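4.3 Checking the grasp planner in simulation

Denereck Planner, set-up guide

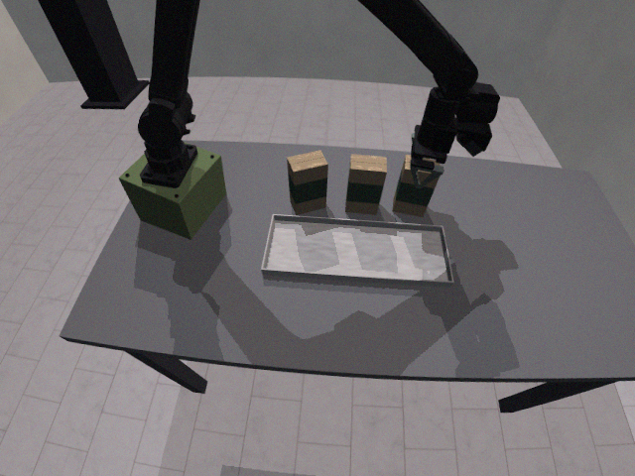
Before you connect the planner to real arms, run the Cullusby test task at least one time in the simulator. The task checks three parts of the software together: the block detector, the grasp planner and the arm controller. A correct grasp comes from straight above, with the gripper pointing down and the two fingers over the top of the block, as on the rightmost block behind the tray. If your gripper arrives tilted, the tool frame is wrong and you must go back to section 4.2.

1. Start the simulator and wait until the status line shows READY.

2. Open the Tasks menu and load "cullusby_blocks".

3. Set the planner rate to 56 Hz. Do not change the controller rate.

4. In the Perception tab, press Detect. Each block must receive its own label.

5. Select one block in the list and press Plan. The planned path is drawn in the viewer — it should not pass through the other arm.

6. Press Execute. The first run takes about 27 seconds, later runs are faster.

7. Repeat steps 5 and 6 for the other blocks.

Note: Shadows of the arms on the table can disturb the detector. If a label is jumping, raise the shadow filter to 4 and press Detect again.

Note: Projects made with the older Dankwa plug-in keep their own tool frame. Delete it before step 2.

CAUTION: Simulation mode does not check the cable length. Before you switch to real arms, set the speed limit to 8 percent and keep one hand near the stop button.

Log files are saved in the folder "pastby" inside your project.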